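Small office, big plans: a chat with Ildikó Kerekes

When Ildikó Kerekes got the keys to the little white-walled office in Wutotbridge, the first thing she did was sit on the floor and grin. "I had no chair," she says. "I didn't mind at all! I'd been working from the end of my bed for 13 months, and suddenly there were four walls and a door I could shut."

She runs Plurnus, which sends out seed and bulb parcels by post, and she shares the room with Tarun Kashyap, who looks after the orders. It really is a small room, and the two of them have thought hard about what earns a place in it. The table came first. Ildikó wanted pale wood and wouldn't be talked out of it.

"Tarun found a big dark desk going cheap, and it was a lovely thing, but it would have eaten the room," she says. "With a light top you don't notice how much space it takes. I sit down in the morning and I feel cheerful before I've opened a single email."

The plant lives on the table too, in its white pot, and she is very fond of it. "Everyone says put it on the windowsill at home, but I'm here more than I'm at home. It's green and it's alive and I talk to it – mostly about postage."
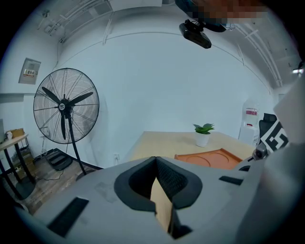
Then there is the cardboard. Any business that posts things ends up with a lot of it, and Ildikó has firm views. Boxes used to be left wherever they were opened, until the week she tripped over the same one 2 mornings running. Now they go on the side table, with the spare pieces stacked on the shelf underneath.

"It's the best thing we did, and it cost nothing," she says. "Tarun flattens what we can use again and I cut the rest down for padding. We ordered 500 new cartons in our first year and I don't think we'll need half that this time."

I ask about the orange tray, and she lights up. "Oh, the tray! I love that colour. Anything small goes in there – keys, labels, the odd stray bulb – and if it isn't in the tray, it's lost. I'd have a whole room in that orange if Tarun would let me."

He wouldn't. Tarun's own contribution is the big black fan, which he defends with real warmth. "I tried a little desk one and all it did was blow the invoices about," he says. "A standing fan you can move back against the wall, and you get air across the whole room. By May you'll be glad of it."

The one job left is the cable. Ildikó would like it tucked along the skirting board, and Tarun has promised to see to it when he next has the clips with him. She has also been eyeing up the wall for a narrow shelf, somewhere above head height, to hold the catalogues.

"I keep measuring it," she says. "I've got 77 centimetres written on the back of my hand as we speak. Come back when it's up and I'll make you a proper cup of tea!"

Interview by Inês Rocha, 3/19/21

Contact us | © Litomus | Back to top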